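Grevasen – mes cours de change en bougies d'une heure, nettoyés

Salut et bienvenue ! Grevasen, c'est le jeu de données que je me suis bricolé pour tester mes idées de trading sur les devises sans refaire le ménage à chaque fois. Il contient 39 paires en bougies d'une heure, avec les grandes classiques (EUR/USD, GBP/JPY) et quelques exotiques que j'aime bien parce qu'elles font n'importe quoi en novembre.

Ce qu'il y a dedans

Un fichier CSV par paire, point-virgule comme séparateur, heures en UTC. Les colonnes : horodatage, ouverture, plus haut, plus bas, clôture, écart moyen. Pas de volume, désolé, celui que me donnait mon courtier ne voulait pas dire grand-chose (et sur le change au comptant, je n'y crois pas trop de toute façon).

J'ai aussi ajouté un dossier « figures » avec 1 000 segments annotés à la main : canaux, triangles, doubles sommets, et une catégorie « bof » pour tout ce qui ressemble à une figure quand on a très envie d'en voir une. Meifang Shen et Anum Usmani ont annoté chacune de leur côté, puis on a comparé. Sur les triangles on s'est bien disputés ! Les désaccords sont restés dans la colonne avis_2, servez-vous-en.

Comment je charge tout ça

Avec pandas, trois lignes suffisent, le script charger.py fait le travail. Pensez à préciser decimal="," sinon vous aurez des chaînes de caractères partout et vous passerez comme moi une soirée à chercher pourquoi la moyenne mobile refuse de se calculer.

Les trous et les bizarreries

Les week-ends sont retirés. Pour 4 paires il manque des heures entre 21 h et 23 h, au moment où les écarts s'élargissent – je n'ai rien interpolé, je préfère un trou à une bougie inventée. Ikhsan Mangundap m'a signalé des mèches absurdes sur USD/TRY, elles sont marquées « suspect » mais toujours là. Le changement d'heure est géré depuis la version 18, avant c'était le bazar.
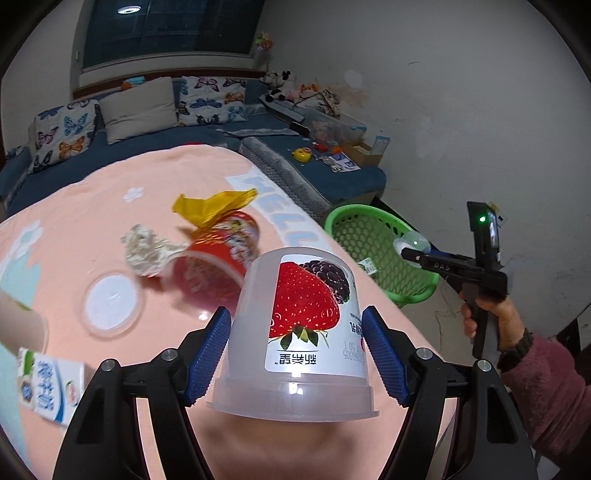 Pot de yaourt 新希望, étiquette fraise et mûre, tête en bas.

Pour quoi faire (ou pas)

C'est très bien pour apprendre, comparer des indicateurs ou entraîner un petit classifieur de figures. Par contre, ne branchez pas un robot de trading là-dessus avec vos économies : les écarts sont des moyennes et le glissement n'est pas modélisé du tout.

Licence et contact

Usage libre hors commerce, citez Grevasen quelque part et ça me va. Pour une erreur, ouvrez un ticket avec la paire et l'heure UTC, je regarde ça le soir après 20 h. La prochaine version ajoutera les bougies de quatre heures, Jianguo Long est dessus.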